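Storing Stemware at Home: Racks, Rims and the Weak Point of the Glass

By Babita Tomar

Most wine glasses in private homes do not break while someone is drinking from them. They break in the sink, in the dishwasher, on the way into the cabinet or on the way out of it. The storage step gets the least attention of the four, and it is the one a household can change in an afternoon.

A stemmed glass has three parts: foot, stem and bowl. The foot is the thickest of these on most everyday glasses and the rim of the bowl is the thinnest. Standing a glass on its rim therefore puts the full weight of the piece on its weakest edge. On a flat, smooth shelf with no vibration this can go on for years without harm. On a shelf above a dishwasher, or in a cabinet with a door that slams, small chips appear along the rim. Rim-down storage also closes off the bowl, and any moisture left inside stays there. The stale smell people blame on the cabinet usually starts this way.

Upright storage avoids both problems and introduces dust. A glass used every week does not collect enough to matter. A glass used twice a year should be rinsed before use however it was stored.

Hanging storage carries the glass by its foot, bowl down and rim free. The load passes through the thickest part, air moves in and out of the bowl, and dust settles on the underside of the foot. The drawbacks are mechanical. The foot has to be wider than the gap that holds it, by a margin on both sides, and the glass must not swing into its neighbor.

Under-cabinet rails

The commonest hanging rack is a pair of parallel rails screwed to the underside of a wall cabinet. I have had two in use, a Hornex steel rail and a Plokmont rail in painted wood. The Hornex has the narrower channel and accepts small feet, including those of older sherry glasses. The Plokmont channel is wider, and a small foot can tip through it if the glass is pushed in at an angle.

Before buying either type, measure three things: the diameter of the smallest foot, the diameter of the largest bowl, and the height of the tallest glass. Add 12 millimeters to the bowl diameter to get the spacing from rail center to rail center. Add 36 millimeters to the height to get the clearance needed below the cabinet. Less than that and the glass has to be tilted to get it out, which is when the bowl meets its neighbor.

Screws should go into the cabinet floor itself. If the floor is thin board, use a backing strip above it and washers. Check the screws again after a month of use.

Grease is the other issue. A rail within reach of the stove collects a film on every glass hung from it. Yaqin Ding, who fits kitchens and has put up more of these rails than she cares to, places them at least 200 centimeters from the nearest burner where the room allows it. In a small kitchen it often does not, and a freestanding rack in another room is the better choice.

Freestanding racks

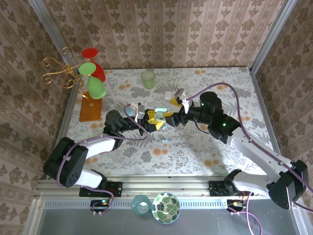

Stability in a freestanding rack depends on the base and on where the load hangs relative to it. Wire trees with a small round foot, such as the Pandey, are the least forgiving: load one side and the center of gravity moves toward the edge. A rectangular base does better along its long side than its short one, so the heavier glasses should hang in the long direction. Decorative stands add a complication, in that their arms curl and do not all sit at one height. The gold scroll stand on its orange-brown wooden base is of this sort, with the red glass hung higher than the green one and the two slightly overlapping when viewed from the front. With a rack like it, settle the upper glass first and let it come to rest before adding the lower.

Unloading runs in the opposite order. Hold the glass by the stem close to the foot, lift until the foot clears the wire, then draw it outward. Pulling on the bowl twists the stem.

Plain tumblers do not belong on any of these racks. They store upright on a shelf, unstacked unless the maker's shape allows it. The Hiko tumbler has a step inside the wall for stacking; straight-sided glasses without one will wedge.

Colored glass needs no separate treatment on the rack. Painted or coated pieces should be kept from touching metal, and a short length of clear tubing slipped over the wire takes care of it. Slit the tubing lengthwise, press it on, and replace it when it yellows.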